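Notes for Unit 6: Floods, levees and who decides when people leave

Last time we finished with rainfall maps. Today is my favorite part of the course — what happens once the water is on its way and a town has to make up its mind!

**Watch and warning**

- A *watch* means flooding could happen. Get ready.
- A *warning* means it is happening or is about to. Move.

Mix these up in your essay and the whole argument falls over, so learn them cold.

**Case study: Udby**

Udby sits on low ground where the Hakala River bends twice in 2 miles. In February the river rose 9 feet overnight after rain fell on frozen soil, and the order to leave covered 853 homes. Frozen ground sheds water almost like pavement does, and I find that fascinating every single time.
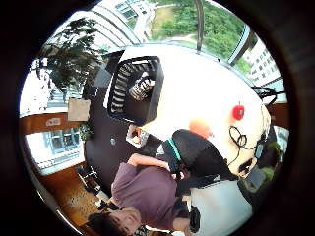 The levee at Udby held, but water came up through the storm drains behind it. Engineers call this interior flooding (put that term on your list!). Pumps can handle it as long as they have power, so look closely at where a town keeps its pumps and what they run on.

**Lifting the order**

Going home takes longer than leaving. Crews check gas lines, drinking water, bridges and the levee itself. Udby opened its streets in stages over six days, starting with the high ground near Rirkeo Road.

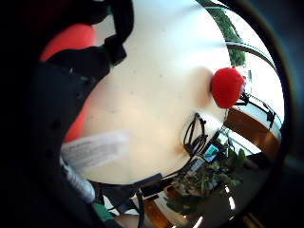
One reader of last year's handout wrote in to say that the stages felt unfair to families on the low streets, who waited longest and heard the least. It's a great point, and it belongs in your discussion of trust. People who feel left out of one evacuation may stay put in the next.

**For next class**

Read the Findier chapter on river gauges and sketch a flood curve for the Hakala. Mark the crest, and mark where you would have given the order.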